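Print this thread | Email this thread

1/ OK so I finally went to the August open day at Prarnen and I have too much to say for one post, sorry in advance to everybody's feed. Thread!

2/ Quick background if you just followed me for the bread stuff. Prarnen does robot training software, and once in a while they open the doors and let regular people poke at it. I signed up on my phone at a bus stop and then forgot I had signed up.

3/ First stop was the simulator room. Big screens, lots of folding chairs, and you get to see what the simulated robot sees while it's working. These two are from its right hand and its gripper doing pick-up practice.
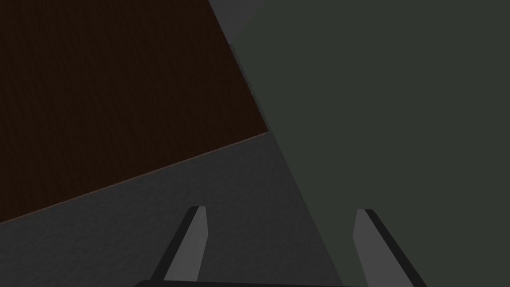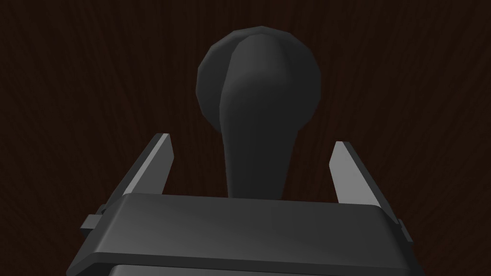
Gripper views from the simulator, Prarnen open day. Fingers open in both.

14 shares | 6 comments

4/ The second one is my favorite. I said "gear shift" out loud and the guy next to me said "mushroom" at the exact same time, and we argued about it in whispers through the next bit of the talk. I'm still team gear shift.

5/ The first one got the room going too, because the presenter asked us what the big dark green thing on the right was. People shouted out all kinds of stuff. A filing cabinet! A chalkboard! From that close up you really can't tell, and she said that was her point – a camera near the hand gives you a great look at the fingers and sometimes a terrible look at everything else.

6/ So you need more than one view, or you need the robot to remember what it saw on the way in. I had never once thought about that. My own eyes are on my head, a nice long way from my hands, and I've been taking it for granted for years.

7/ The talk itself was by Jianhua Ye and it was so good. No slides full of arrows, she just ran the simulator and talked over it, and when somebody asked a question she'd stop and change something and run it again.

8/ One thing she explained that stuck with me: they'll run the same little job 1000 times with small changes. Move the object a bit. Turn it. Dim the lights. In the simulator you can let that go while you eat lunch, and if it knocks everything over there's no mess to clean up (I'd like this for my kitchen please).

9/ A kid in the front row asked if the robot gets bored and Jianhua said no but she does. Big laugh.

22 shares | 9 comments

10/ Then we got to try it! You sit down with a controller and drive a simulated hand yourself. They call the practice program Bendance, and I could not get a straight answer on why.

11/ I was bad at it, y'all. I had 2 tries and in the first one I drove the hand right into the table and kept pushing. The screen just sat there looking at tabletop. Hemant Malhotra, who was running the station, goes "that's a very popular choice."

12/ Second try I got the fingers on both sides of a block, squeezed, lifted it, got excited, and let go of the button. So it went back down a lot faster than it came up. I'm counting it.

13/ What I didn't expect is how hard the depth part is. Left and right, fine. But is the hand an inch away from the thing or four inches away? No idea. Hemant told me to watch the fingertips against whatever's behind them and go slow, and that helped a ton.

14/ I asked him if being good at video games helps and he said a little, but the best person they'd had all morning was a retired dental hygienist. Makes total sense when you think about it for one second.

8 shares | 11 comments

15/ Snack report, because I know who reads these. Coffee was fine. There were sesame balls from Đinh, the bakery over on the corner, and I had more than my share. If you go to the next one, hit the snack table before the talk and not after.

16/ Couple of complaints to be fair. The room was freezing, bring a sweater. And the signs from the parking lot send you to the loading dock, where a very patient man pointed me back the way I came. I got in at 10:20 for a 10:00 start and still found a seat.

17/ Somebody asked in the replies if it's OK for little kids. I'd say school age and up. There's a lot of sitting in the first part, but the controllers were a hit and the line moved fast.

18/ They said they're doing another one with Brondia, I think later in the fall, with the hands-on part in a bigger room. No sign-up page yet. I'll post the link when I see it, and yes I'm going back, I have a block to pick up.

31 shares | 17 comments

Contact | Terms | Back to top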